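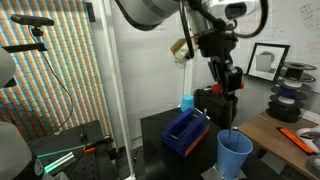 The Day Wollel Got Tangled Up

By Efthymia Antoniadis

Hi! I work with robots in Motitdale, and I get to spend a lot of my day watching a robot arm do kitchen-ish jobs. Stirring is one of them. The robot lowers a thin rod into a light blue cup, moves it in little circles, lifts it out again, and goes on to the next thing. We call the arm Wollel. (I didn't pick the name, but I've gotten very fond of it.)

Most of the time Wollel is pretty dull to watch, and that's how we like it. But in February something went wrong, and it took us two days to figure out what. I'm going to tell you the whole thing, including the part where I was wrong.

What happened

We had asked Wollel to do a lot of stirring, one stir after another, to see if it would stay steady. Stir number 1 was fine. Stir number 100 was fine. I had a sandwich somewhere in there. Then, on stir number 327, Wollel stopped halfway down with the rod hanging over the cup, and a message popped up on my screen: GRIPPER NOT FOUND.

Not found? It was right there! I could see it, on the end of the arm where it always is.

A gripper is the robot's hand. It opens and closes to hold things, and it has to talk to the robot's computer the whole time. The computer says "close a little more" and the gripper says "okay, I've got it." Those messages go back and forth through a cable, a bit like the nerves that run down your own arm to your fingers. If the messages stop, the computer has no idea what the hand is up to, even if you and I can see it perfectly well.

My wrong guess

I was sure it was a bug in the computer program. I told my friend Fatemeh Mohammadi so, and I may have sounded a little too sure. I turned everything off, turned it back on, and hooray, the gripper was found again! Wollel went back to stirring and I went back to feeling clever.

It stopped again 80 stirs later.

So I sat down and read through the program, line by line, for a whole afternoon. I found a spelling mistake in one of my notes and nothing else. Fatemeh did something much smarter. She pulled up a stool where she wouldn't be in the robot's way and just watched the arm.

What Fatemeh saw

Try this with your own hand. Hold it out and turn it like you're opening a jar. You can go a little way, and then your wrist says no, that's plenty, and you have to turn back. Wollel's wrist isn't like that. It can go all the way around and then keep going.

After every stir, Wollel had to turn its wrist to get ready for the next one. The program told it to take the shortest way. The shortest way was always to the left! So it turned a tiny bit left, and another tiny bit left, and it never turned back. You couldn't see it happening if you only looked for a minute.

The cable runs along the outside of the arm, so every time the wrist went left, the cable went along for the ride and wrapped a little tighter. In the end it was pulled so tight that it tugged on its plug. The plug wiggled, the messages stopped, and the computer lost its hand. When I switched things off and on, the arm went through its starting moves and the cable got a bit of slack back. That's why my "fix" seemed to work for a while.

Try it at home

You'll need a cardboard tube and a piece of string as long as your arm. Tape one end of the string to the tube and ask somebody to hold the other end loosely. Now turn the tube slowly, always the same way. Watch the string between the two of you. First it droops, then it's straight, and then your helper can feel a tug. Turn the tube back the other way and the droop comes back.

You just had the same problem as Wollel, and you fixed it too.
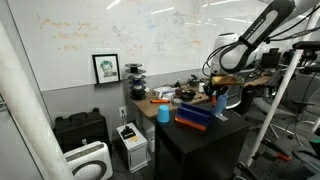

Fixing a robot means thinking about more than the one part that broke. We put the plug back in properly, of course, but the cable would only have pulled it out again. A robot arm needs loose loops so it can reach and bend, like those black cables looping off the arm toward the back. Too little loop and it pulls. Too much and it can catch on things, and our desk has plenty to catch on: boxes, a roll of tape, a little bottle. So Fatemeh spent a morning making the loops longer, then shorter, then a bit longer again, with the power off.

Then we changed the program. Now Wollel keeps track of how far its wrist has turned, and when it has gone too far one way, it stops and unwinds before it carries on. It looks like it's shaking water off its hand. I love it.

Was it dangerous?

Good question, and I'm glad we thought about it before anything went wrong. When the computer can't hear the gripper, the rule is that the whole arm stops moving. It doesn't guess and it doesn't try to finish the job. It freezes right where it is and waits for a person. That's called a safe stop.

We have rules for the people, too:

Press the stop button before you reach in, even if the robot is already standing still.

Don't unplug or plug in a cable while the power is on.

If it stops by itself, find out why before you start it again.

That last one is the rule I broke. I started Wollel up again without knowing why it had stopped. All that came of it was a wasted afternoon, but the rule is on a card by my keyboard now, in my own handwriting.

How is Wollel doing now?

We ran the stirring test again from the beginning. Wollel did 3,062 stirs and the gripper was never lost once. Fatemeh checked the cable at the end and it had a nice droopy loop in it. Next we're going to find out what happens when the wrist has to turn while the arm is stretched out as far as it goes, and I've already promised to watch the cable first and read the program second.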